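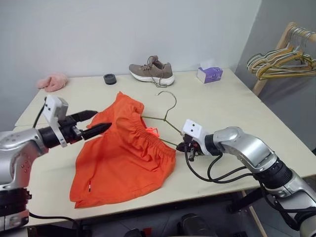

Zwei Arme für die Wäsche

Verovel will Kleidung auf Bügel bringen, zum Mietpreis. Ein Nachmittag in Wurkdale, mit Shorts, Drahtbügeln und viel Warten.

Shorts sind gemein. Sagt Sveva Barbieri gleich an der Tür, noch bevor der Mantel ausgezogen ist. Hemden haben Schultern, ein Bügel weiß da, wo er hin soll. Shorts haben einen Gummibund, der sich zusammenzieht, sobald man ihn loslässt. Der Bügel muss in den Bund, der Bund muss auf, und zwar gleichzeitig. Macht zwei Hände. Oder eben zwei Greifer.

Verovel heißt das Paket, Lombardi heißt die Firma dahinter, und verkauft wird es seit Juni an kleine Wäschereien, Secondhandläden und Retourenlager. Zwei silberne Arme, an jedem ein schwarzer Parallelgreifer mit Kamera darüber, dazu Software und ein Einrichtungstermin. Tisch und Kleiderständer stellt der Kunde. 349 Euro Miete im Monat, einmalig 3.000 Euro für die Einrichtung. Für Zweiarmtechnik ist das wenig Geld. Für einen Laden mit drei Angestellten ist es trotzdem eine Entscheidung.

Barbieri leitet bei Lombardi die Anwendungstechnik und hat zum Vorführen absichtlich das Unangenehme mitgebracht. Leuchtend orange Shorts, dünner Stoff, gekräuselter Bund, Kordel. Dazu die olivgrünen Drahtbügel, vom Holzständer neben dem Tisch. Keine Klemmen, keine Kerben. Nichts, was hilft.

Die Arbeitsteilung ist schnell erklärt. Der rechte Arm nimmt den Bügel an der unteren Stange, der linke kümmert sich um den Stoff. Ein Bügelende in den Bund, Bund ziehen, zweites Ende hinterher. Dann ab auf den Ständer. Klingt nach zehn Sekunden. Ist es nicht. Im ersten Durchgang, den wir sehen, verbringt der linke Greifer eine kleine Ewigkeit über dem Stoff, setzt an, hebt wieder ab, setzt neu an. Barbieri schaut nicht mal hin. Das gehört dazu, meint sie, er sucht die Kante.

Und der Draht federt. Das merkt man erst, wenn man daneben steht. Drückt man an einem Ende, wandert der Haken am anderen, und der Stoff gleich mit. Die Kameras an den Greifern sollen genau das auffangen, weil sie aus nächster Nähe auf Bügel und Bund schauen, wo von oben nur noch Falten zu sehen wären.

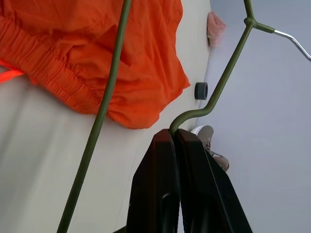

Wo man den Bügel packt, entscheidet dann über fast alles Weitere. Zu weit außen und er dreht sich in den Fingern weg. Zu nah am Stoff und der Greifer steht dem anderen Arm im Weg. Lombardi löst das nicht mit festen Regeln, sondern mit Vormachen: Ein Mensch führt die Arme, das System lernt aus den Aufnahmen. 400 Durchgänge pro Kleidungsstück-Typ empfiehlt das Handbuch, im Einrichtungspreis steckt genau ein Typ. Wer Shorts und Röcke und Trägertops will, macht selber weiter oder zahlt nach. Steht im Prospekt eher klein gedruckt.

Corrado Gatti hat weitergemacht. Er betreibt in Torkcombe einen Laden für gebrauchte Sportkleidung und hat Verovel seit dem Sommer im Hinterzimmer stehen. Am Telefon klingt er müde aber zufrieden. »Am Anfang hab ich abends Hosen vorgeführt statt fernzusehen«, sagt er. »Jetzt hängt er mir die Shorts auf, während ich Etiketten drucke. Langsamer als ich. Aber ich muss ja nicht dabei stehen.«

Was ihn stört: Kordeln. Hängt eine raus, greift der Arm gern die statt den Bund. Gatti stopft sie vorher nach innen, bei jedem Teil, von Hand. Bei Lombardi kennt man das Problem, ein Update sei in Arbeit. Einen Termin gibt es nicht.

Weniger schlimm als erwartet ist die Unordnung. Bei unserem Besuch lagen hinten auf dem Tisch ein Turnschuh und ein rosa Plüschpantoffel, eine Taschentuchbox stand auch da, und das darf so sein. Barbieri räumt bewusst nicht auf. Bei den Kunden sehe es schließlich genauso aus, und ein System, das nur auf leeren Tischen läuft, wolle keiner mieten. Guter Punkt. Nur die Kabel, die von den Greifern herunterhängen und über die Platte laufen, die hätten wir gern ordentlicher verlegt gesehn. Das ist bei einem Mietgerät keine Schönheitsfrage, irgendwann bleibt da ein Ärmel hängen.

Zur Bedienung noch. Start, Stopp, Wiederholen, mehr braucht man im Alltag nicht. Die Lernansicht dagegen ist überladen, und die deutsche Übersetzung hat Lücken, zwischendrin tauchen italienische Menüpunkte auf. Der Support antwortet laut Gatti am selben Tag, meistens Barbieri persöhnlich.

Mindestlaufzeit sind 16 Monate. Das ist lang für ein Gerät, bei dem man erst nach Wochen weiß, ob die eigene Ware dazu passt. Eine Probemiete wäre fair, ist aber nicht vorgesehen. Wer vor allem Shorts und einfache Hosen aufhängt, viele davon, immer ähnliche, sollte sich Verovel vorführen lassen - mit eigener Ware und den eigenen Bügeln. Alle anderen warten das Kordel-Update ab.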